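7/13/21

# Just Tell Me It's Blue

The Badell fan deck contains 3,394 colors. I know this because it says so on the cover, in the tone of a restaurant bragging about the length of its menu. I had gone to Dal Bello, the paint and hardware store on the far side of Brudmont, to buy a gallon of something for the back hallway, and I came home with the deck, a headache, and a small paper chip called Hesitant Otter.

Hesitant Otter is brown. I'd like that on the record, because it took me some effort to establish. Under the store lights it was gray. In the car it had gone a little green. Against the hallway wall, at the hour of day when I mostly walk down the hallway, it was the brown of a paper bag, and if somebody had written "Paper Bag Brown" on the back of the chip I'd have been spared the whole trip.

I don't object to there being a lot of colors. There are a lot of colors, and paint companies didn't start it. My complaint is with the names, which have drifted over my adult life from telling you what was in the can to telling you what sort of person you'd be if you bought it. My parents' kitchen was Light Yellow. It said Light Yellow on the lid, and when the wall by the stove got scorched my father went back to the store and asked for light yellow, and they gave it to him. The match was terrible. But everyone understood one another. 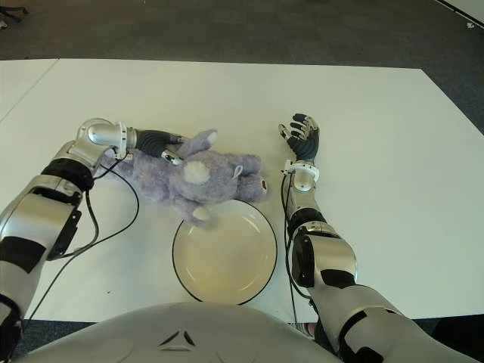

Try that now. Ask for light yellow at any paint counter and you'll be handed a choice of Sunday Linen, Custard Diplomacy, Beeswing, First Apartment, and a pale orange that has somehow talked its way into the group. You will be asked what feeling you're going for. I was going for the feeling of having finished painting the hallway.

The whites are worst. Grodance, which sells its paint in squat little cans at the price of decent whiskey, lists 88 whites. I've read the names of all of them, which I realize says something about how my May went. A fair number are places I'd guess the namer has never been. Several are dairy. There's a run of about-to-happen weather: Almost Snow, Before Fog, Frost Pending. One is called Whisper of a Letter, and I held it next to Unsent for a good long while at the kitchen window without being able to say which was which. I then dropped both on the floor and now I'll never know.

The people who defend this stuff (I live with one of them) make a decent argument. Once you've got that many shades, the argument goes, the plain words run out. You can't have 88 cans marked White. Numbers would work, but no one wants to tell a dinner guest that the dining room is 4071-C. A name is just a handle, and a silly handle is easier to remember than a dull one. I remembered Hesitant Otter, didn't I?

I did. I remembered it as gray.

A handle that doesn't tell you which pot it's attached to isn't much of a handle. "Brick" is a good color name. So is "mustard," so is "rust," so is "olive," and every one of them was somebody's bright idea once. They work because you've met a brick. You can carry the word home from the store in your head and it will still be roughly the right color when you get there. I have never met a diplomatic custard.

Lilac is a name that still does its job, more or less, and purple is the one it reports to. Between them lies the worst stretch of the whole deck, a strip of chips with names like Dowager, Hush Now, Bruised Alibi and Evening Tax, and I defy anyone to put those in order from light to dark without looking. Meanwhile any four-year-old could settle the matter. Show one the stuffed animal on the white table here and you'd hear "purple" before you'd finished the question. A fussier child might hold out for lilac. Either way you could walk into Dal Bello with that one word and come out with a paint that was at least a cousin of the toy. Ask the Badell people and it would be Velvet Apology, and it would have an undertone.

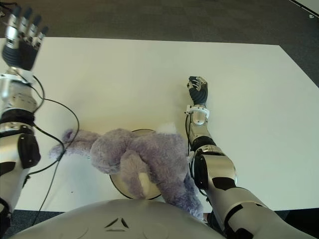 Undertones are the other racket. I had lived a pretty full life before learning that my trim was "reading pink." It had been reading pink for 27 years, apparently, in front of company. Once you've been told this you can't stop seeing it, and the only known treatment is more paint. I've come to think undertones and fancy names prop each other up. If the can said Gray, and the wall looked a bit blue, you'd bring it back and complain that they'd sold you blue. If the can says Harbor Memory, what are you going to say? That it doesn't look like the memory you had in mind? The clerk will tell you, kindly, that it's the light in your house.

This is what bothers me most, I think. A plain name is a promise of a very modest kind. It can be broken, and you can point to where. A poetic name promises nothing you could ever take back to the counter. Cars caught it years ago, so that you can no longer buy a silver one, only Tungsten something. Bath towels have it. I recently saw men's socks in "Ledger," which were black, or navy, which is a question I'd hoped the label would help me with, as I've been getting that one wrong at weddings since I was old enough to dress myself.

I'd settle for a compromise. Keep the poetry, since somebody is obviously having a nice time writing it, and I wouldn't want to put them out of work. But print a second line underneath in small type, with an ordinary word a tired person could use. Velvet Apology, light purple. Frost Pending, white. Whisper of a Letter, also white. Where the company can't come up with an ordinary word, I'd take that as a sign that the shade could be dropped from the deck without loss of life.

I'd be glad to help. I have an opened sample pot of Hesitant Otter, 2 brushes that will never be right again, and most of the summer free.

The hallway, for those who've been asking, is now Tuppence at Low Tide. It's beige. It was beige before. The person I live with says it's warmer, and that I'd see it if I stood by the closet with the door open and the overhead light off, and I have stood there several times now, for quite a while, and I'm prepared to say that it's dry.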